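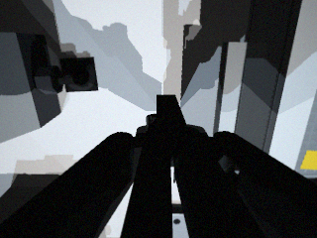 자료실 > 시뮬레이션 > 문제 해결

검색어를 입력하세요 검색

Gerka에서 그리퍼가 벌어진 채 닫히지 않을 때

분류: 시뮬레이터, 그리퍼, 충돌 설정, 고장 사례

지난 4월에 Valter 팔 모델을 새로 정리하고 나서 꼬박 며칠을 붙잡고 있었던 문제를 적어 둡니다. 닫으라는 명령은 분명히 들어가고 로그에도 오류가 없는데, 손가락은 활짝 벌어진 채로 꼼짝을 안 하는 증상이에요. 더 난감했던 건 상태 메시지에는 "닫힘"이라고 올라온다는 점이었습니다. 그 값을 믿고 다음 동작으로 넘어가니까 팔은 아무것도 잡지 않은 채로 들어 올리기를 하고, 옮기기를 하고, 내려놓기까지 아주 성실하게 마치더라고요. 성공률 표에는 멀쩡하게 성공으로 찍혀 있었고요.

같은 증상으로 오신 분들은 아마 벌써 지치셨을 테니 순서대로 천천히 같이 가 보시죠. 제가 쓰는 조합은 Gerka 시뮬레이터에 Valter 팔, 그 끝에 Sturholm 두 손가락 그리퍼입니다. 다른 조합이라도 메뉴 이름만 조금 다를 뿐 흐름은 비슷할 거예요.

시작하기 전에

실물 팔이 같은 제어 PC에 물려 있다면 먼저 떼어 놓으세요. 귀찮으셔도 이건 꼭 부탁드려요. 저는 시뮬레이션만 만진다고 생각하고 있었는데 출력 대상이 실물 쪽으로 남아 있어서, 빈 작업대 위에서 팔이 한 번 크게 휘두른 적이 있습니다. 다친 사람은 없었지만 그날 오후에는 손이 떨려서 일을 더 못 했어요. 실물 쪽은 비상정지를 눌러 두고, 출력 대상이 시뮬레이터로 되어 있는지 눈으로 보고, 그다음에 장면을 여시면 됩니다.

모델 파일도 복사본을 하나 만들어 두세요. 고치다 보면 어디까지가 원래 값이었는지 금방 헷갈립니다.

1단계. 손목 시점으로 바꿔서 직접 보기

바깥에서 내려다보는 시점으로는 이 문제가 잘 안 보입니다. 팔에 가려서 손가락이 닫힌 것 같기도 하고 아닌 것 같기도 하거든요. 보기 메뉴에서 손목 카메라를 고르고, 팔은 멈춰 둔 상태로 그리퍼에만 닫기 명령을 보내 보세요.

Gerka의 기본 렌더링은 질감 없이 면만 칠해서 보여 주기 때문에 배경이 회색 조각들로 뒤엉켜 보일 수 있어요. 처음 보면 장면이 깨진 줄 알고 놀라게 되는데(저는 그래픽 드라이버를 다시 깔았습니다...) 여기서는 손가락 끝만 보시면 됩니다. 그리퍼가 거의 검정이라 구분이 어렵다면 손가락 링크 색만 잠깐 밝게 바꿔 두는 것도 좋습니다.

명령을 보냈을 때 손가락이 전혀 안 움직이는지, 움찔하고 되돌아오는지, 한쪽만 움직이는지를 적어 두세요. 전혀 안 움직이면 2단계부터, 움찔하고 되돌아오면 3단계로, 한쪽만 움직이면 4단계로 바로 가셔도 됩니다.

2단계. 명령값과 실제 관절값을 나란히 찍기

관절 모니터를 열고 명령값, 측정값을 함께 기록합니다. 제 경우에는 314 스텝을 돌리는 동안 명령값은 닫힘 위치까지 얌전히 내려갔는데 측정값은 처음 자리에 그대로 있었습니다. 그러니까 상태 메시지의 "닫힘"은 측정값을 본 결과가 아니라 명령값을 그대로 되돌려 준 것이었어요. 예전에 누가 통신 시험용으로 넣어 둔 임시 코드가 남아 있었던 건데, 그 누가가 저였습니다.

상태를 계산하는 부분을 찾아서 측정값을 읽도록 바꾸세요. 이것만 고쳐도 손가락은 여전히 안 움직이지만, 적어도 안 움직인다는 사실을 시스템이 알게 됩니다. 순서상 이걸 먼저 고쳐야 뒤에서 헛수고를 안 합니다.

아, 그리고 측정값까지 아예 비어 있다면 관절 이름이 바뀐 것일 수 있어요. 모델을 다시 내보내면서 이름 뒤에 번호가 붙는 경우가 꽤 흔합니다.

3단계. 충돌 형상이 서로 파고들었는지 확인

진짜 원인은 여기에 있었습니다. 계산을 가볍게 하려고 그리퍼 메시를 단순화했는데, 그 과정에서 손가락 뿌리의 충돌 형상이 가운데 몸체 쪽으로 부풀어 버린 거예요. 겉모습은 그대로라서 화면만 봐서는 티가 안 납니다. 시뮬레이터 입장에서는 두 덩어리가 처음부터 겹쳐 있으니 밀어내는 힘을 계속 주고, 그리퍼 모터 힘은 그걸 이기지 못하고, 결국 손가락이 벌어진 자리에서 버티게 됩니다.

디버그 메뉴에서 충돌 형상 표시를 켜고 접촉점도 같이 켜세요. 아무것도 잡지 않은 상태인데 손가락 뿌리 근처에 접촉점이 떠 있으면 거의 이 문제라고 보시면 됩니다. 저는 접촉점이 9개나 떠 있어서 조금 웃었습니다.

고치는 방법은 두 가지가 있어요. 손가락 뿌리와 몸체 사이의 자체 충돌을 끄는 방법이 빠르고, 충돌 형상을 다시 만드는 방법이 깔끔합니다. 급하면 앞의 것으로 하시되 꼭 그 두 링크 쌍만 끄세요. 자체 충돌을 통째로 꺼 버리면 나중에 손가락끼리 통과하거나 팔이 제 몸을 뚫고 지나가는데도 아무 경고가 없습니다. 그 동작을 실물에 그대로 보내면 어떻게 될지는 상상하고 싶지 않네요.

다시 만드실 때는 손가락을 통으로 감싸지 말고 뿌리, 중간, 끝으로 나눠 상자나 캡슐을 씌우고, 몸체와는 틈을 조금 남겨 주세요. 저는 6 mm 정도를 비웠고 지금까지는 괜찮았습니다.

4단계. 양쪽 손가락의 연동 확인

Sturholm 그리퍼 모델은 한쪽 손가락이 다른 쪽을 따라가게 되어 있는데, 형식을 변환하면 이 연동 정보가 조용히 사라질 때가 있습니다. 그러면 한쪽만 닫히고 다른 쪽은 벌어져 있어요. 모델 파일에서 연동 항목을 찾아보시고, 없으면 원본에서 옮겨 적으시면 됩니다. 배율의 부호도 같이 보세요. 부호가 반대면 두 손가락이 나란히 같은 방향으로 쓸려 가는데, 이게 막상 보면 꼭 와이퍼 같습니다.

관절 한계도 이때 한 번 훑어 주세요. 라디안과 도가 섞여 들어간 값이 하나라도 있으면 손가락이 시작 위치에 묶여 버립니다.

5단계. 아무것도 없는 곳에서, 그다음 물체로

먼저 허공에서 열고 닫기를 3회 반복하면서 측정값이 양 끝까지 제대로 오가는지 봅니다. 잘 되면 단순한 상자를 하나 놓고 잡아 보세요. 물체를 잡으면 측정값이 완전 닫힘보다 조금 앞에서 멈춰야 정상이에요. 물체가 있는데도 끝까지 닫힌다면 이번에는 반대로 물체 쪽 충돌이 꺼져 있는 겁니다.

저는 여기에 확인 규칙을 하나 더 넣었습니다. 닫기 명령 뒤에 일정 시간 안에 손가락이 움직이지 않으면 다음 동작으로 넘어가지 않고 그 자리에 멈추는 규칙이에요. 처음부터 있었어야 할 것인데 시뮬레이션이라고 미뤄 두었던 거죠. 멈춘 이유가 로그에 남도록 해 두시면 나중에 덜 고생합니다.

실물로 돌아가기 전에

고친 모델로 예전 시험을 다시 돌려 보세요. 저는 성공으로 찍혀 있던 기록을 전부 다시 계산했고, 표가 꽤 초라해졌습니다. 속은 쓰렸지만 그 숫자를 들고 실물로 갔으면 더 속이 쓰렸을 거예요.

실물에 처음 연결할 때는 속도 제한을 낮게 걸고, 그리퍼만 따로 움직여 본 다음에 팔을 풀어 주세요. 비상정지에는 한 사람이 손을 올리고 있는 게 좋습니다. 시뮬레이터와 실물의 닫힘 방향이 같은지도 이때 확인하시고요.

Woldegiorgis 모델 묶음을 쓰시는 분들은 손가락 링크 이름이 달라서 3단계의 제외 목록을 그대로 붙여 넣으면 적용이 안 됩니다. 이름을 바꿔서 넣으시고, 적용된 뒤에 접촉점이 사라졌는지 한 번 더 봐 주세요.

마지막 수정: 2024년 6월 1일 토요일. 4단계에 관절 한계 단위 이야기를 덧붙였습니다.

태그: 그리퍼 안 닫힘, 자체 충돌, 손목 카메라, Sturholm, Valter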